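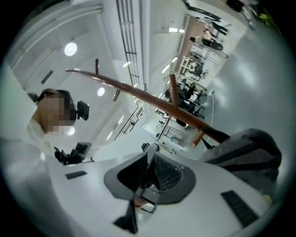 Herath Street Storage: FAQ

Quick answers, updated November. If its not on here, email the desk.

What sizes do you have?
Small, medium, large. Small is a closet. Medium takes a one-bedroom apartment if you stack well. Large is for houses, and there's a wait list for those right now.

How many units total?
190. Most are on the ground floor, the rest upstairs by the freight elevator.

When can I get in?
6 am to 10 pm, every day. Gate code plus your own padlock. Code stops working at 10 sharp, so be out by then.

Do you sell locks?
Yes, at the desk. Disc locks only. Bring your own if you like, but no combination locks please.

What's the deposit?
One month. Back within 14 days of move-out, minus cleaning if you leave stuff behind.

How much notice to leave?
Same 14 days. In writing. Email counts, voicemail doesn't.

Can I pay monthly by card?
Yes. Autopay or at the desk. No cash after 5 pm. Cards get charged on the first, late fee kicks in after 3 days.

What can't I store?
Food, gas, propane, paint thinner, live plants, anything alive. Tires OK, up to four. Mattresses OK but bag them.

Is it heated?
Upstairs yes. Ground floor no. Guitars, photos, records, good furniture: ask for upstairs.

Is my stuff insured?
Not by us. Check your renters policy first, alot of them cover storage.

Can someone else get into my unit?
Only if they're on your form. Add up to two names, both need ID the first time.

Do you have carts?
Five flat carts by the elevator. Return them. Friday afternoons they go fast.

Lost my gate code?
Come in with ID. We dont give codes over the phone.

Who do I talk to about a billing problem?
Makis Gkikas, desk, weekday mornings. Have your unit number ready.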